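Home Visits Workshop Notes Reading List Archive Contact

An evening at the Walgate shared workshop

I went to Walgate in November because Lorena Gallardo kept telling me I was unfair to hobby robots. Her group has a build going there called Matden, which is supposed to clear up after people. I have heard that one before. Members pay 100 a month, and the arm project has eaten 2,000 of the common money so far, a figure Elie Khasawneh gave me without blinking.

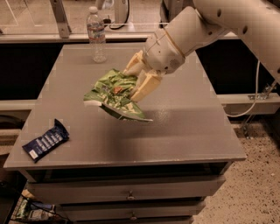 My main question all evening was why anyone would start with trash. Majdi Chamoun's answer was that trash is hard. A box has sides you can plan for, and a snack bag has a new shape every time you touch it. Fine, but I wanted to know what happens after the pinch. With the green bag up off the tabletop and hanging from those cream fingers, I'll admit the grip looked decent. It was also one bag, over a very tidy top, with a bottle and one other wrapper for company. My kitchen doesn't look like that.

Fatemeh Akbari does most of the software. She says they have logged 900 tries and she reads the bad ones first, which I liked. She wouldn't give me a success rate. I asked twice. 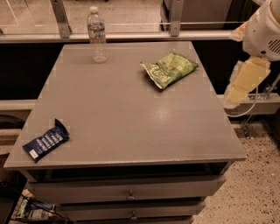
The test top at Walgate: bottle, green bag, blue wrapper.

We argued a bit over the fingers. Afaf Harb wants them softer, Majdi wants them narrower, and both had a drawing to show me. I side with Afaf, for what that's worth. Pushing down on foil with a squared-off tip seems a clumsy way to pick it up, and a person would just get a nail under the edge. 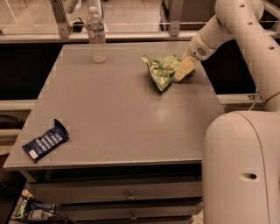
What it would take to change my mind

A full table, for a start, with plates and a phone on it, and a machine that leaves the phone alone. Lorena says spring. I told her I'd come back and bring my own garbage.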